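Clurnel opens its equipment planning service to small kitchens

DITBRIDGE, November. We've been wanting to share this one for months! Clurnel, our little planning shop here in Ditbridge, is opening its robot budgeting service to any kitchen that feeds people for a living. Up to now we only did this for warehouses and packing rooms, and I kept getting calls from cafes, school kitchens and catering outfits asking if they could get in on it too. Now they can.

The service is called Festport. You tell us what jobs you'd like an arm to take on (clearing plates, moving jars, sorting what's been left in the sink), and we put together a buying plan. That means the arm, the gripper, the mount, the spare fingers, the electrical work, the training hours and the part everyone forgets to put in the budget, which is the weeks when your staff are still learning to work next to the thing. I forgot it myself on the first plan I ever wrote, and I still wince.

A planning package costs $2000, and the first 25 kitchens to sign up get $200 off. You keep the plan whether you buy anything or not. We don't sell arms and we don't take a cut from people who do, so if your numbers say wait another year, the plan will say so in plain words.

Before we price any hardware, we like to try the job in simulation. It's a lot cheaper to find out on a computer that a sink is deep or a faucet is in an awkward spot! Our sink-side test kitchen was built with our friends at Levchenko, and it has marble counters, navy cabinets and a few things to pick up.

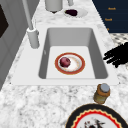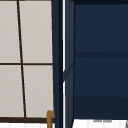
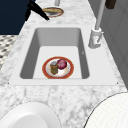
Simulation won't tell you everything, and I'd be a bad planner if I said it would. Water, grease and a lunch rush are hard to fake, so each plan also sets money aside for a trial in your own kitchen before you commit to a full order. We've written up 203 line items that can land in a kitchen robot budget, from floor anchors to service calls, and we go through the list with you on the phone. Most kitchens need only a small part of it (phew).

Sign-ups open this month through our Ditbridge office. Have your counter measurements handy when you call, plus a rough idea of what you can spend in your next budget year. Mornings before 11 are the best time to catch us.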